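携帯ゲーム機「Jemal」試遊貸出機 点検票(4月分)

対象:落ち物パズル「Mendine」を収録した本体16台。点検場所はErnden店奥の作業台。電池は新品に交換してから開始する。

## 本体

- [x] 電源スイッチの節度
- [x] 液晶の線欠け、ドット抜け
- [ ] 十字キーの斜め入力
 - 所見:2台で右下が入りにくい。接点ゴムを清掃後も改善せず、部品交換待ち。
- [x] A・Bボタンの戻り
- [x] 電池蓋の爪、端子の腐食

十字キーの判定は設定画面の入力テストで行う。対戦中の操作感だけで合格にしないこと。
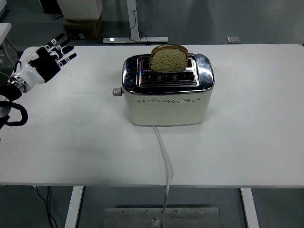
*作業台と2枚焼きトースター。奥側の溝に食パン1枚。*

## カートリッジ

- [x] 端子の汚れ(綿棒と無水アルコールで拭き取り)
- [x] 起動確認、連続10回
- [ ] セーブ保持
 - 所見:通し番号173は電源を切るとハイスコアが初期値に戻る。内蔵電池の電圧が3,000 mVを超えているため、電池以外に基板側の接触も確認する。
- [x] ラベルの浮き、はがれ

## 通信対戦

- [x] ケーブル両端の抜け止め
- [x] 対戦開始から決着まで切断なし
- [ ] 連鎖時の相手画面への反映
 - 所見:Lendley店から戻ったケーブルで遅延あり。別のケーブルでは再現しない。当該品は貸出棚に戻さず、赤札を付けて保管。

未チェックの項目が残る本体とカートリッジは貸出不可とする。再点検は5月の入荷分と同時に行い、結果は本票の所見欄に追記する。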